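June, almost midnight

Still up because of the photo app. I spent the whole evening trying to get my Fisunley albums into one shared folder, and wow, who designed that menu! You tap "share," it asks who, you pick a person, and then it quietly goes back to the first screen. I did it four times before I saw the tiny check mark in the corner.

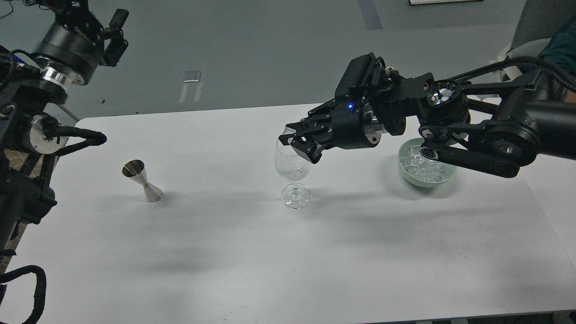

The folder does work now, all 120 pictures of it, and I-seul got the link and could open it on her old phone. Captions are the slow part (they cut you off at 150 characters, spaces included). I typed "wine glass with ice cubes in it, green bowl behind" for one and felt very proud of myself. Remo wants his added too, but he has 1,134 of them and I am not doing that tonight. Must ask Veronika how she turned off the pings.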